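Planning and Budgeting for Handheld Gripper Work on Household Tasks

December 5, 2022

The following tips are intended for departments preparing an equipment request for table-level household work: placemats, dish towels, cleaning cloths and similar flat goods. They apply to the Holtport and Mornville rooms alike. Requests for complete robot arms are handled under a separate procedure.

Start with the task list. Write down every item that will be folded, rolled, stacked or spread in the first year, and note the largest. Table size, cable length and finger opening should all be decided from that list. Units that order grippers first have often had to reorder cables in the same quarter.

Budget for pairs. Folding a cloth takes both hands, and a single handheld gripper will limit the work to picking and placing. A request should show 2 grippers per station, with one spare set of fingers for each pair.

Ask the supplier whether fingers can be replaced with ordinary hand tools. In the Latach price list used for planning, a replacement finger set is entered at $323 and a cable and mounting kit at $344. The complete station allowance is $1,357, excluding the table.

Choose the table with care. A plain, pale top with a matte finish is preferred. Small cracks and grain marks are acceptable if the surface is smooth to the touch. Rounded corners are kinder to cables and sleeves.

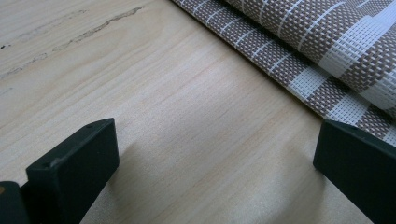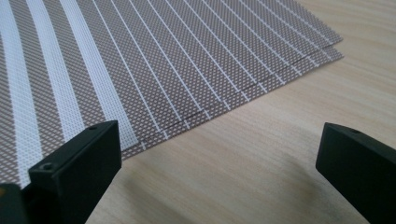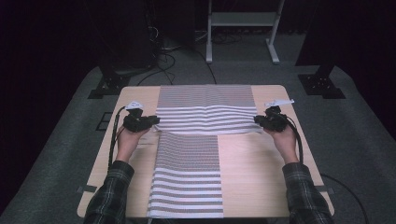 Folding a striped cloth with a gripper in each hand. 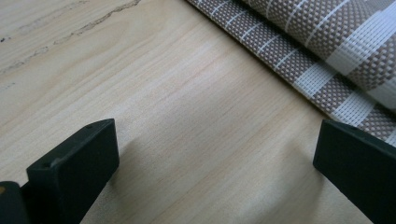

Household Methods and Equipment Planning Unit, Mihăilă Center

Plan the floor as well as the tabletop. Cables that run down the sides of a table need a clear path to the equipment they serve. Measure that path along the floor and add slack for reaching across the far edge. Cable covers should be listed as a separate line so that they are not dropped when a request is trimmed.

Buy the household goods from ordinary shops, in small quantities. Woven placemats may curl at the edge, and a new one will behave differently from one that has been stored flat. Include both kinds. Thin sheets that cling together should be tested in a stack before a larger order is placed.

Set aside a modest sum for laundering and replacement. Cloths should be washed without fabric softener and stored unfolded where space permits. Placemats may be wiped with a damp cloth and mild soap, then dried fully before stacking.

Requests should reach the unit before the December closing date. Attach the task list, the floor measurement and the supplier's written quotation. Incomplete requests will be returned to the department and may be submitted again in the next round.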